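Search this site
Enter keyword
Go

Limes, a Tray and a Table

March
By Florian Renaud

This is the March page of the gallery. Dong-geon Wi and I share a kitchen in Birkow, and every month we put here something from the work table with the notes that belong to it. This month it is limes. The notes became longer than the gallery, which happens to me every time, and Dong-geon has already told me so.

I should first explain the limes. There is a shop on the lower street called Ivska which sells fruit by the box. In winter they have mostly apples and the large yellow lemons with thick skin, but at the end of the winter they get limes for a short time, and the price goes down in a way I don't understand. I bought 20. I wanted to make two things from them, a salted preserve and a syrup, and I wanted to keep a few fresh ones for the table, to use with fish and in tea. My grandmother would never put a lime in tea. I do it and I like it.

In the place where I grew up we had only one word for lime and lemon together, and you said "the green one" if you needed to. For this reason I came late to limes as a fruit of their own. For a long time I bought the hardest and darkest ones, as I believed these were the freshest. Dong-geon corrected me. He presses the fruit lightly with his thumb and takes the ones that give a little. A paler, more yellow-green skin is also good, he says, and very often there is more juice inside. I tested this at home with a cup and a squeezer and he was right on that day. I have not made a big study of it.

The shape is also interesting when you look at many of them. Some limes are nearly round like a ball. Others become narrow at the end, and in our house we call these "pears". For the preserve I don't care about the shape, but for cutting thin slices the round ones are better, and the pears go to the juice.

About the little stem piece. When a lime still has this small green knob on top I leave it on until the moment of cutting. I learned it from the man at Ivska, who told me that the fruit dries more slowly this way. Maybe it is true, maybe it is only a thing that shop people say, but it costs nothing.

The work table is the part of the kitchen I am most happy with. We looked for a long time. The first table we had was very shiny, and in the evening the lamp made a bright spot in the middle of it so that you could not see what you were cutting. Then I found a top with a matte surface, in a color between gray and brown. The shop called it taupe, and I had to look in the dictionary. It means mole in French, and I am ashamed to say this, with my family name.

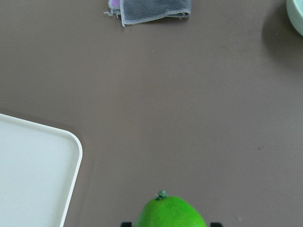
A quiet color is useful with food. On a white table I lose the salt and the sugar. On a dark one I lose the coffee, and every bit of flour looks like an accident. With taupe you see most things a little, and nothing shouts at you. The green of the citrus is very strong on it, and also the orange of carrots. Onions look sad on it. I wipe it with a cloth and warm water, then with a dry cloth, and always there are some specks that I find later when the daylight comes from the side. I stopped fighting with them.

The white tray belongs to the table more than to any cupboard. I like that the corners are rounded and that the rim is low. A low rim is enough to stop a lime from rolling, and it does not get in the way of the hand. We have also a deeper dish from Tanguy, a small kitchen store near the station, and I tried it for the same work. It is a good dish for the oven. For sorting fruit it is too deep and you are always reaching into it as if into a bag.

Our method, if somebody wants to know it:

Everything is washed first in the sink with cool water and a soft brush, and dried with a towel. The good fruit goes in the tray. The fruit with a soft brown place stays on the other side of the table and is used the same day for juice. I then take from the tray the ones for salt, and from what is left Dong-geon chooses what he wants for the syrup. We used to do this all in one pile and there were discussions.

For the salted limes I used 8, cut in quarters but not cut completely through, so that each lime opens like a flower. Coarse salt goes inside. Then they are pushed into a jar, quite hard, until the juice comes up and covers them. If it doesn't cover them I squeeze one more on top. The jar stays in the kitchen for the first days and I turn it upside down in the morning and again in the evening, when I remember. After that it goes into the refrigerator. I eat the peel and throw away most of the inside, which has become too salty for me. Dong-geon eats everything.

He makes the syrup, and I only write what I see him do. He takes the peel off with a small knife, only the green part, and he is very slow with it. The peel goes in a bowl with 200 grams of sugar, and he rubs it with his fingers until the sugar is damp and smells very strong. The bowl is covered with a plate and it waits until the evening. Then he pours in the juice of the same limes, stirs it until the sugar is gone and puts it through a fine strainer. He doesn't heat it. I asked if it would keep longer if he heated it and he said yes, but then it would taste like candy.

One spoon of this syrup in a glass of cold water is enough. It is also good on plain yogurt. I tried it on pancakes, and it ran directly through the pancake onto the plate, so next time I would roll them first.

Some smaller notes, without order.

The cutting board is from Terosgate, where I lived before, and it has now a curve like a small boat. I put a folded towel under it. I should buy a new one and I look at new ones often, but I come home without.

I don't keep cut limes on the table. They go in a small covered cup in the refrigerator door, with the cut side down. Whole ones I keep in the drawer at the bottom, in a paper bag which I leave a little open. Last year I kept them in a pretty bowl near the window and they became hard like wood. It was a nice week for the bowl, though.

If you roll a lime under your palm before cutting, pressing on it, you get the juice out more easily. Most people know this. What I didn't know is that it should not be done with a lime directly from the cold drawer. Take it out at breakfast if you need it at noon.

Lime juice on a matte surface should be wiped soon. I don't know if it would leave a mark on ours and I don't want to be the person who finds out. With the old shiny table I never thought about it, and it had rings everywhere.

The peel that is left from the syrup can be dried on a plate, and it is good in the sugar jar afterward. We have now so much of this sugar that I put it in small paper envelopes and gave it to the neighbors. One of them thought it was bath salt. She told me it dissolved very well.

A reader wrote last month to ask why I show always so few things and never the finished plate. I don't have a very good answer. When the food is finished we are hungry. I also like fruit before something is done to it, when it is only lying there with its color. I will try to do one page with finished plates, maybe in the summer when we eat later and there is more light.

The same reader asked about the height of the table. It is a little lower than a normal kitchen counter. I am not tall and Dong-geon is, so he works on it sitting on a stool, and I stand. For cutting it suits me very well. For rolling dough I would like it even lower, but you can't have a different table for each kind of food – I asked, and the answer at home was no.

At nine in the evening, when I finished writing this, there were four limes left. One of them is promised for the fish.

The next page will be about dried beans, which are easier to write about, I hope. If you have a good way to use the juice from the salted limes after the jar is empty, please write to me. I put it in salad dressing, and once in a soup, where it was too much.

Contact: use the form on the main page
Text and pictures © Florian Renaud and Dong-geon Wi
Back to top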